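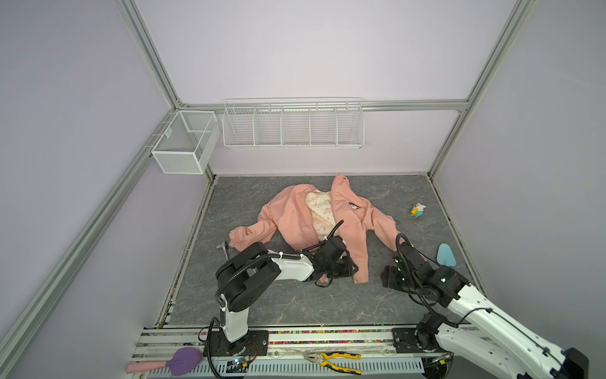 Two arms, one pink zip-up jacket, at Brenavon's lab.

Brenavon Opens Its Laundry Pile: 1000 Clothing Recordings Coming This Spring
January
By Samira Saab, Brenavon
Filed under: Company News / Robot Learning

I've been folding clothes for a living since last summer, and I'm happy to finally tell people why! Brenavon is putting together Bramus, a library of two-armed clothing recordings for training robot learning systems, and we plan to share the first 1000 with outside research groups this spring.

Each recording is one attempt by a person steering a pair of arms through a job with a piece of clothing -- spreading it out, gathering it up, folding it, turning a sleeve the right way. The camera views and the arm movements get saved together, and the learning system studies them side by side. We've been at it long enough that I now have strong opinions about hoods.

We started with towels, like pretty much everybody does, and towels are lovely. Then Shalini Solanki, who runs our recording sessions, moved us on to jackets and it was a whole different week. A jacket has a zipper, a lining, two sleeves with minds of their own, and it never lands the same way twice. 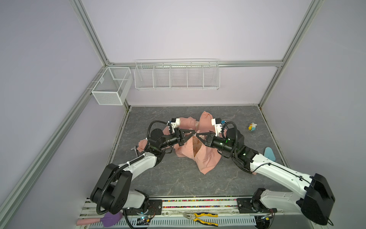

Both grippers on the same bunch of fabric. Photo: Brenavon

"People new to the controls want to be quick, and I keep telling them to slow down," Shalini says. "I'd take 40 calm, readable attempts over 200 rushed ones. And if you drop a sleeve, pick it back up and keep going. I want that in there too."

That last bit matters a lot to us (and yes, I argued against it at first). Bramus keeps the fumbles. An attempt with a dropped cuff and a second try gets a label saying so, and teams can train with those or leave them out. In our own early trials, the systems that had seen a few recoveries were noticeably better at making one.

We're also leaving small things lying near the clothes, toys and tools and so on, and we move them between sessions. Homes have stuff in them. A system that only ever sees a bare floor is going to have a rough first day at my house.
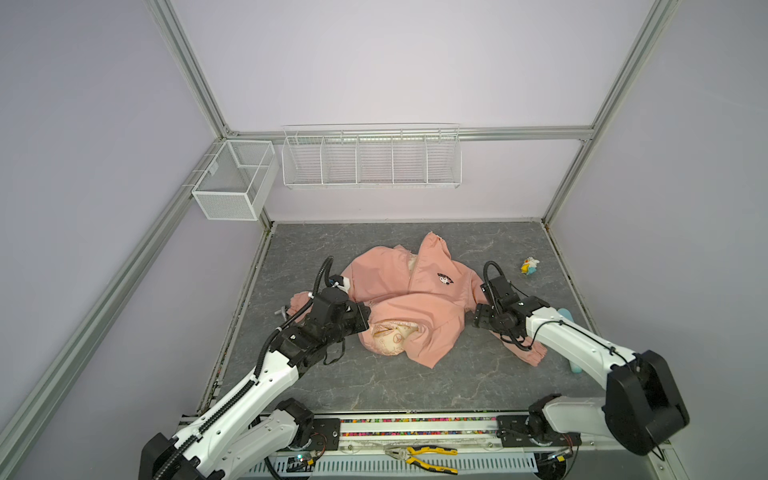

Hood up toward the back wall, a gripper working on each side of the jacket.

The first release covers 6 kinds of clothing, with jackets making up the biggest share. Govel is handling storage and downloads, and the team at Nassar is checking our labels before anything goes out, for which I owe them many lunches.

Research groups that want early access can write to us now. Tell us what you're training and which clothes give you trouble -- we're still planning the second round, and Shalini is taking requests. She has already said yes to overalls. I have not.

Contact: Samira Saab, Brenavon press desk | © Brenavon. All rights reserved. | Back to top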